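**Stendari opens denim repair and resale counter in Grultham**

GRULTHAM, July - Clothing reuse company Stendari has opened a counter for second-hand and repaired jeans at its shop in Grultham. Customers can bring in denim they no longer wear, have a favourite pair mended, or buy a pair that has been checked, sorted and priced in the back room.

The counter takes men's, women's and children's jeans in any colour. They should be washed before they are handed in. Small holes, missing buttons and broken belt loops are fine. Jeans with oil, paint or mould on them can't be accepted.

During a trial at the company's Pullo shop this spring, customers handed in 516 pairs. Of those, 79 were too worn to sell and were cut up for patches, which are now used in repairs at both shops. Most of the others went back on the rails with little more than a press and a new label.

Each pair is laid out on a table and checked on both sides. Staff look at the seat, the knees, the pockets and the hem, then fold the jeans lengthwise so that one leg lies on top of the other. It is a simple way to see whether the legs still match in length, and the folded pair goes straight to the shelf or to the repair pile.
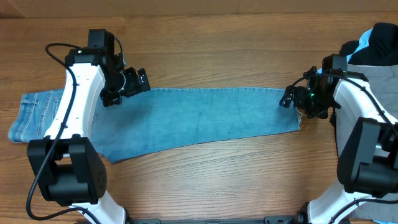
*Light blue jeans folded lengthwise on a wooden table, with the frayed hem at the right.*

Frayed hems are left alone unless a customer asks for them to be changed. Many buyers like a raw edge, and Stendari found in Pullo that faded pairs with loose threads at the ankle sold as quickly as dark ones with a stitched hem. A pair that is worn thin at the seat is backed with a patch on the inside before it goes on sale.

Prices for second-hand jeans start at £18, and most adult pairs cost £27 or less. Hemming, patching and new buttons are charged by the job, and the price is agreed before any work starts. Repairs are normally ready within a week - longer if a zip has to be ordered.

The sorting tables and shelving were fitted by Lytvynenko, a joinery workshop that also supplied the Pullo shop. Jeans are shelved by waist size first and leg length second, with children's sizes on the lower shelves. There are two changing rooms next to the counter.

People who hand in jeans can choose a voucher to spend in either shop or have the value taken off a repair. Vouchers are given once the jeans have been checked, usually while the customer waits. Up to six pairs can be brought in at one visit. Larger amounts are welcome by arrangement with the shop.

The Grultham counter is open during normal shop hours, with the last repairs taken in at 4.30pm.

**Notes to editors**

Stendari buys, mends and sells second-hand clothing from its shops in Pullo and Grultham. Requests for further information or a visit to the sorting room can be made at the Grultham counter.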